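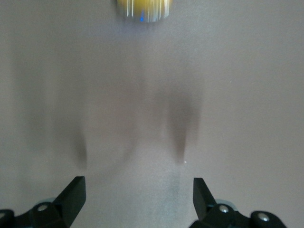 Figure 2. Matte work surface in a muted grayish mauve, with a yellow object at the top.

3.2 Surface Finish and Reported Glare

The second part of the study dealt with the finish of work surfaces in shared study rooms. Earlier work on reading comfort has paid most attention to the light source, its height, and its color. The surface that lies between the reader and the page has received less notice, although it fills a large share of the visual field during desk work. A plain, low-gloss surface of the kind shown in Figure 2 still varies in brightness from one area to the next, and such variation has to be allowed for when a single reading is used to stand for a whole desk.

Rooms were chosen at two sites, the Lastwood reading hall and the Prieto annex. The two buildings differ in age and in window placement. At Lastwood the windows face north and the desks stand in rows parallel to the outer wall. At Prieto most daylight enters from the west, and readers near the glass tend to lower the blinds by mid-afternoon. Ceiling lights at both sites were left at their normal setting throughout the study period, which ran through April.

A total of 60 readers took part. Each completed a session of 40 minutes at an assigned desk, using printed text for the first half and a laptop for the second. At the end of the session, readers filled in the Tirko comfort form, which asks for separate ratings of glare, eye strain, and ease of finding one's place on the page. Readers were not told that the finish of the desk was under study. Sessions were held in the morning and again after 3 p.m., so that both sites were sampled under high and low sun.

Glare ratings were higher for glossy desks than for matte desks at both sites. The difference was larger at Prieto, and larger in the afternoon sessions than in the morning ones. At Lastwood the morning ratings for the two finishes were close, and we do not draw a conclusion from them. Color had less effect than finish. Mid-tone grays and browns received similar ratings, while white desks were rated as more tiring during the printed text task only.

Eye strain followed a different pattern. Readers who reported strain at the start of a session reported it at the end as well, whatever desk they had been given. This agrees with the Jirkden survey, in which strain was tied more closely to hours of prior screen use than to any feature of the room. We therefore treat the strain ratings as background information and leave them out of the model in Section 4.

Two limits should be noted. Desk height was not adjusted for individual readers, and the glossy desks at Prieto were newer than the matte ones. Wear may have affected the ratings of the older desks, especially near the front edge, where the finish had thinned.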